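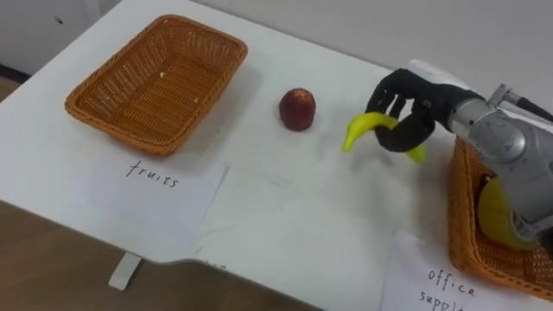

Posted by gluefingers_tam, 10 Feb 2026, in Kits > Cars, Trucks and Farm

Virkberg 3864 threshing set – warped bed and paint coming up with the tape

Hello all, long-time reader and very occasional poster. I've been a 1:72 aircraft person for as long as I've had my own desk, but in January I came home from the Brimdale show with the Virkberg threshing set under my arm (kit 3864, the one with the tractor, the threshing drum and the little elevator). I'd gone for a tin of varnish and some sanding sticks. You know how it goes.

It's a lovely thing in the box. There are more than 300 parts, a lot of them belt pulleys the size of a lentil, and the instructions are the folded sheet kind where step 6 is hidden behind step 14. I also picked up the Szekeres resin straw wagon to go behind it, and I'm stuck on two things.

First, the wagon bed. It's one flat casting with planks on both sides and it's bowed along its length. Lay it on a mirror and it rocks like a boat. The sides are nice and straight, so if I glue them on as it stands I'll have a gap in the middle on both sides, and I don't fancy filling between planks that fine.

Second, the paint. I've used Nakex acrylics for the drum, the salmony pink first and then I masked it for the red frame. When I lifted the tape a good third of the pink came up with it, right down to the bare plastic. I was nearly in tears, I'd spent two evenings on it! No primer, before anybody asks. I never prime my aeroplanes and they've always been fine with enamel.

Any help very welcome. I've not thrown anything yet.

pulleyhead wrote:

The bed is easy. Hot water from the tap, leave it in for a minute or so till it goes a bit bendy, then press it flat on something flat and run the cold tap over it. I've done it with three Szekeres castings and they all behaved. Don't use boiling, it goes like a slice of cheese.

The paint is because you didn't prime it. Sorry! Acrylic just sits on top of plastic, enamel bites. Prime it and you can put parcel tape on it.

OldBogie wrote:

I'd go along with the hot water but not with parcel tape, good grief.

I've used Nakex for years over bare plastic with no bother at all. What I do is wash the sprues in warm water with a drop of washing-up liquid, rinse, and leave them overnight. Virkberg parts come out of the box quite greasy, you can feel it on your fingers when you cut them off. My bet is that's your problem and the primer would have peeled along with the pink, and then you'd be on here asking which primer to buy.

pulleyhead wrote:

Well, I've never washed a sprue in my life and my primer stays put. Each to their own.

gluefingers_tam wrote:

Thank you both! I didn't wash them, no. I had a feel of the tractor sprue just now and I can't decide if it's greasy or if I've got butter on my hands.

How long did you leave the pink before you masked it, if you do that sort of thing? Mine had maybe three hours.

OldBogie wrote:

Three hours! I give it a full day, two if the house is cold. It feels dry long before it's properly hard. There's half your answer.

mudguard_and_mop wrote:

Three hours is fine if it's thin. I mask after one hour with a hairdryer on it and I've got a shelf of tractors to show for it. It's more about how thick it goes on, I think. Did you brush it or spray it? That pink takes about as many coats as a garden shed if you brush it, and thick soft paint tears like a skin on custard.

Also, what tape? If it's the yellow stuff, stick it on the back of your hand a couple of times first to take the edge off. And pull it back over itself, low and slow, don't lift it straight up.

gluefingers_tam wrote:

Brushed, four coats. I can feel you all wincing. And yes I lifted the tape straight up like a plaster.

So at the moment the charge sheet says no washing, no primer, too thick, too soon and pulled wrong. I think I'll strip it and start again. Is it safe to strip Nakex off with something from under the sink? The drum is already together, and there are all those sieve slats inside that I can't get at with a toothbrush.

stooks_and_sheaves wrote:

Hello, I've built this one, twice. Don't strip it! Once the drum is closed up, anything you put in there will run into the sieves and sit there, and you'll have pink soup coming out of the chaff end for a week. Ask me how I know.

What I'd do is rub the torn edges down with a fine sanding sponge till you can't feel the step with a fingernail, mist a bit of primer over the bare patches, then go back in with the pink thinned right down. These machines lived outdoors half their lives and the old paint was never even anyway. A bit of patchiness looks right on it.

One other thing while you're at it, and this caught me both times. In step 9 the sheet has you fit the big drive pulley before the side walkway. Do the walkway first. The pulley sticks out 11 mm from the side and you can't get the walkway bracket past it, you'll end up snapping the bracket or the shaft. First time I snapped both.

pulleyhead wrote:

Good tip about the walkway. I'd forgotten but I've got a bracket here that's mostly glue.

Don't agree on the patchiness though. If you want it to look worn, do the worn bit on purpose over a decent finish. Patchy paint just looks like patchy paint, and once it's on a shelf that's what your eye goes to each time. I'd brush a flat coat of something dark all over the drum and treat it as a primer, then start fresh on top. No stripping needed that way either.

stooks_and_sheaves wrote:

That's six coats of paint on 1:72 planking by the time you've finished. You'll lose all the board lines! Virkberg's are shallow enough as it is.

pulleyhead wrote:

Thin coats.

stooks_and_sheaves wrote:

It's still six coats.

mudguard_and_mop wrote:

I'm with the sponge. It's a threshing machine, it's going to have dust all over it by the end.

Tam, are you doing the belts? The ones in the kit are paper printed brown and they look like paper printed brown. I used strips of masking tape folded over on themselves and painted with a dirty tan, and they hang with a proper bit of sag in them. You have to give the long one a twist in the middle or it won't look right, it's crossed on the real ones so it doesn't fly off. The sheet shows it flat, I don't think whoever drew it had seen one running.

OldBogie wrote:

Not all of them were crossed. Depends which way round the tractor was stood and which way the pulley turned. I've seen them both ways at rallies.

mudguard_and_mop wrote:

Fair enough. I've mostly seen crossed, but I'll give you that. Mine's staying crossed as it's glued down.

gluefingers_tam wrote:

Right, an update, as I've had the evening to myself.

Wagon bed first. Hot tap water in the roasting tin, pressed it on the mirror with a heavy cookery book on top, cold water poured over the lot (the book's a bit sorry for itself). And it's flat! It still lifts a hair at one corner, but the side will pull that down when it's glued. Very pleased with that, thank you pulleyhead. I've washed the other Szekeres bits too while the sink was full, and the tractor sprues, so that's OldBogie kept happy.

On the drum I've gone with the sponge. I did try a test on the underside with the dark coat, to be fair to both sides, and it did fill the board lines more than I liked, though I've got a heavy hand so maybe that's me and my brush. Torn edges are rubbed back and it's had a whiff of primer from a can. I'm going to leave it alone until tomorrow night at the very least.

I have also taken a pencil to the instruction sheet and written WALKWAY FIRST across step 9 in big letters.

Next question, and I'm sorry to keep on. Straw! What's everyone using for loose straw at 1:72? I tried chopping up a bit of garden twine and it looks like the wagon's full of telegraph poles.

stooks_and_sheaves wrote:

Plumber's hemp, the blond stuff for pipe joints. Comb it out first with an old comb, then snip it very short over a saucer. Fix it with thinned matt varnish, white glue goes shiny on it.

OldBogie wrote:

Seconded on the hemp. I do use white glue, mind, and it's never gone shiny on me.

pulleyhead wrote:

Old paintbrush bristles, if you've a cheap one that's shedding. Glad the bed came good. Put a photo up when the pink's on, will you?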